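Display table, cloth keeps sagging

ghislain_s
2 February 2022
Foam letters on black cloth, clipped at the top. The folds pull the letters crooked.

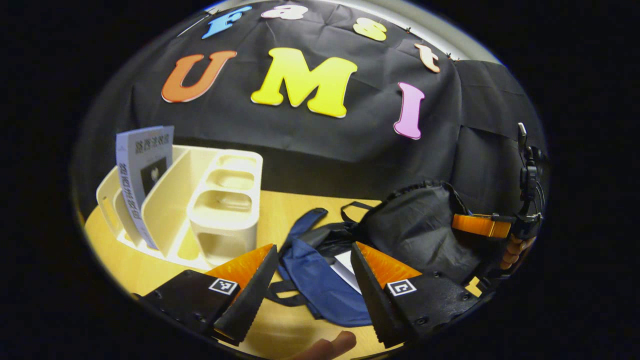
I'd like the organizer to stay on the left with the booklet upright in it. Iron the cloth or leave it?

plindix47
Iron it. Creases show on black.

hulter
Disagree. Leave the cloth and move the navy bag, it takes up the middle.

ghislain_s
The bag stays. Opened it so the orange lining shows.

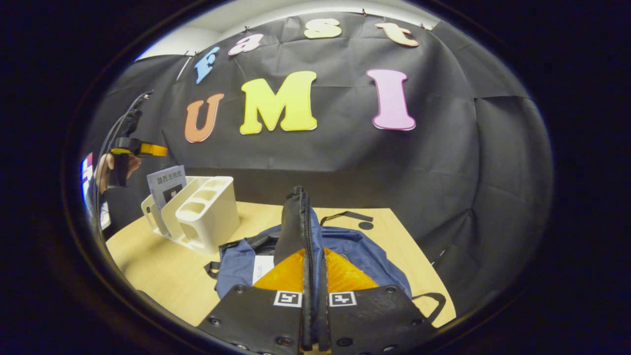

Salleo Display Club – Table Setups

plindix47
Better colour with it open. Still iron the cloth.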